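Haramia Household Goods - Returned Stock Inspection
Item: white plastic stand, flat base with upright pole
Line ref: Trernunwood 188
Site: Pollport, bench 7
Checked by: Kastriot Halilović
Month: June
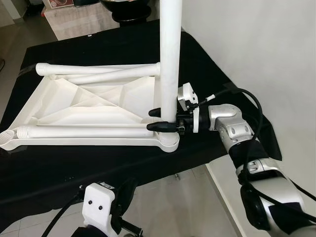
Base and upright on the bench, pole standing in the base collar.

Mark each line OK, FIX or REJECT. Add a comment wherever the mark is not OK, and anywhere the next person will need to know something.

BEFORE STARTING

Black cloth down on the bench, clean - OK
Parts bag opened and matched to the sheet - FIX
Comment: Sheet was for the older model. Replaced it with the current one from the Ó Ceallaigh folder. Please throw out the old copies, there are still a few in the drawer.

BASE

Sits flat with no rocking - OK
Comment: Pressed each corner by hand.
Diagonal ribs, both directions, free of cracks - OK
Comment: Check where the ribs cross. Two units in the last batch had hairline cracks there and both got through the first check.
Triangular recesses free of grit and molding scrap - FIX
Comment: Scrap in one recess. Picked out, no mark left.
Outer edges, no sharp flash - OK

COLLAR AND POLE

Pole goes fully into the collar - OK
Collar free of splits - OK
Comment: The faint ridges at the collar are part of the molding. Do not write them up as damage.
Pole upright when seated - OK
Comment: Checked with the small square from two sides.
Pole turns under hand pressure - FIX
Comment: Slight turn. Took the pole out, wiped both surfaces, put it back. Better, still not as tight as I would like. Passed to the second check with a note.
Pull test, 5 kg straight up - OK

TUBES

All tubes straight when rolled on a flat surface - OK
Ribbed ends clean, ridges not flattened - OK
Comment: Run a fingernail around the ridges. Flattened ones look fine from a distance and then slip under load.
Threaded end, full thread, no burrs - FIX
Comment: Small burr at the start of the thread. Trimmed with the deburring tool - do not use a knife on these.
Open ends round, not squeezed out of shape - OK
Surface scratches - OK
Comment: Light rub marks on the long tube. Within limits for returned stock, but not to be sold as new.

LOADED CHECK

Base stays flat with 70 newtons applied sideways at the collar - OK
Base does not lift at the far edge - OK
No creaking from the collar - OK
Comment: One click on the first push, none after that. Logged only.

LABELS AND PACKING

Maximum load label supplied - REJECT
Comment: No label in the bag. Unit cannot go out until one is fitted. Requested from stores, no answer yet.
Assembly leaflet supplied - OK
Carton sound and right size - FIX
Comment: Corner crushed. New carton needed, same size.

RESULT

Hold. Release after label, carton and second check of the pole fit.

Open items for second checker:
Pole turn at collar
Load label
Replacement carton

Initials: K.H.
Second check: ______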